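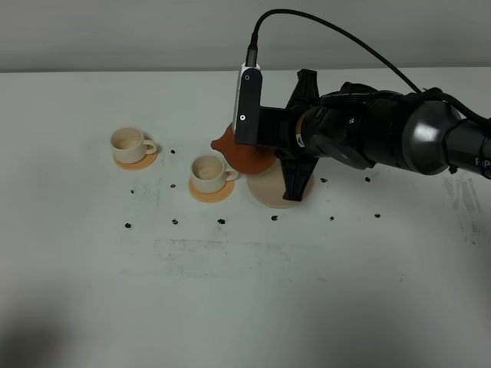 Nedden (river port)

Print | E-mail this page | 5 shares

Nedden is a river port on the lower Sutik, used mainly by cruise ships and small freight barges. It has one passenger pier, 276 feet long, and a freight landing a short walk upstream.

History

The first landing was a timber stage built by the Stoyanova ferry company. It was replaced by the present concrete pier under harbor engineer Arben Ivanov. Freight traffic fell after the Urkell rail bridge opened, and passenger ships now make up most arrivals.

Port calls

The season runs from April to October. Ships longer than the pier anchor midstream and send passengers ashore by tender, in boats licensed for up to 74 people. The old town is uphill from the pier by a paved road. The port office closes in February for dredging.

Filed under: River Ports, Cruise Stops
2 comments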